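Review: Stornine Cell Practice Kit, second edition
By Morena Palumbo
August
3 min read

We use cookies to remember your settings. Accept / Manage

The Stornine kit is a boxed set of working rules for small robot cells: a ring binder, 7 laminated check cards and a log template that prints on A4. It is sold to workshops and teaching labs that run one or two light arms on a bench and have never written their procedures down. I used it for a full month on a pick-and-place bench at Pereyra, alongside Tadeo Ocampo, who had until then kept the bench rules in his head.

The binder does not replace a risk assessment and says so on its first page. What it covers is the daily layer below that: who may clear a stop, how a work surface is laid out, what gets logged and when a fingertip is changed. The text is plain. Each rule fits on one side of paper, with a box for local limits and a signature line.

The cards on start-up and speed limits are good. They ask for the reduced speed to be written as a number, and for the value to be checked on the controller at each shift change. Card 3, on stops, is better than the Nernix equivalent, which leaves open whether a protective stop needs an entry in the log. Stornine wants one every time, with the time of day and the last command sent.

The log template is weaker. There are two columns for cause and none for the program version, so we wrote it in the margin. By the end of the month our log held 2,013 cycles and the margin was full. Brandirer sells a log with the version column included, though its binder is thin.

Card 5 deals with containers and clearances. It requires the approach path to be taught against the rim and not the floor of the container, with the clearance measured at the highest point.
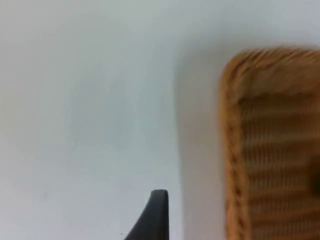 For woven containers the card adds a further allowance, on the grounds that a braided rim is uneven and can shed fibres. I would have liked a figure here. The card leaves it to the user, and Tadeo and I wrote down different values before settling on the larger one. The same card asks for a plain, matt surface with nothing on it that the task does not need – sensible, and easy to audit.

Print quality is fair. The lamination on 2 of the cards lifted at the corners after cleaning with solvent wipes, and the binder rings do not quite meet.

I would buy it for a new bench. A site with its own procedures will get most of the value from cards 3 and 5, which Stornine does not sell separately.

Get our reviews by email once a month. Sign up to the newsletter. You can unsubscribe at any time.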